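Clatorex Workshop Notes
Storing and reviving adhesives, fillers and sealants

Most adhesive failures in a home workshop start on the shelf. A tube of silicone or a bottle of wood glue has a limited service life once opened, and that life is set by temperature, moisture and how well the container is closed. The notes below cover the products people keep most often.

PVA wood glue
Store between 5 and 25 degrees. PVA is a water-based emulsion and repeated freezing breaks it. Once the glue has gone stringy or lumpy, stirring does not restore it and the bottle should be thrown out. Glue that has only thickened can be let down with a little clean water, up to a few per cent by volume, and shaken well. Test it on two offcuts before committing it to a joint. If the joint parts cleanly along the glue line, discard the bottle. If it tears fibres out of the timber, use it.

Keep the bottle upside down in a rack so the glue sits at the nozzle. This stops a skin forming in the tip. A strip of scrap ply with holes drilled to suit the cap is enough; 9 mm ply is stiff enough for a row of small bottles.

Cyanoacrylate (super glue)
Unopened, it keeps best in the fridge. Opened, it keeps best in a sealed jar with a sachet of silica gel, at room temperature. Do not put an opened bottle back in the fridge unless the jar is airtight, as condensation will cure the contents from the neck down. Let a cold bottle come up to room temperature before taking the cap off.

Tap the base on the bench after use to drop the glue out of the nozzle, then wipe the tip with dry paper towel. Do not use cotton. Cyanoacrylate reacts with cotton fibre and gets hot enough to burn fingers.

Silicone and acrylic sealants
A cartridge sealed with a screw pushed into the nozzle will last a few weeks. Two layers of cling wrap under the nozzle thread do better. Leave a short tail of sealant standing proud of the tip and let it cure into a plug, then pull it out with a coarse screw next time. If the plug runs the full length of the nozzle, unscrew the nozzle and fit a new one — they are sold separately at most hardware shops.

Acrylic gap filler is water based and should be treated the same as PVA. Silicone is not bothered by frost but it does go off in the cartridge. Past the use-by date it may stay tacky for days and never bond properly. Run a bead on a piece of cardboard the night before and check it in the morning.

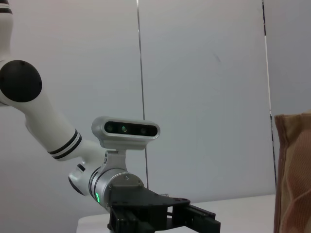

Mulder, September

Two-part epoxy
Epoxy resin and hardener have a long shelf life if the caps are not swapped. Mark each cap and its bottle with the same colour of paint pen. One smear of hardener in the resin cap will weld it shut.

Resin that has turned cloudy or grainy has usually crystallised in the cold. Loosen the cap and stand the bottle in water at 60 degrees until the contents clear, then stir and let it cool before measuring. Hardener that has darkened to amber is generally still usable, although it will tint a clear pour.

Measure by weight only if the maker gives a weight ratio. Resin and hardener have different densities, and a mix that is correct by volume will be off on the scales. Mix for a full 2 minutes, scraping the sides and base of the cup, then tip it into a second cup and mix again.

Contact adhesive
Flammable, and the vapour is heavier than air. Store it low, in a ventilated metal cabinet, well away from the hot water unit or any pilot light. Clean the rim of the tin before closing it and press the lid down with a block and mallet. A lid hammered directly will distort and leak solvent. Turn the tin over for a few seconds to wet the seal, then stand it upright.

Powder fillers
Plaster-based fillers take up moisture from the air. Decant the bag into a screw-top bucket as soon as it is opened. Filler that sets much faster than the packet says has already started to react and should go in the bin.

Labelling
Write the month of opening on everything. Masking tape falls off in a humid shed, so write on the container itself. Toon Groen uses a numbered dot system with a matching list inside the cabinet door, and goes through it every 6 months. A paint pen does the same job.

Disposal
Cured adhesive can go in general rubbish. Liquid solvent adhesives and uncured hardener go to the council chemical drop-off in their original containers. Do not rinse any of it down the laundry trough.

Corrections to Jolien Nijs. Next sheet: sharpening and storing card scrapers.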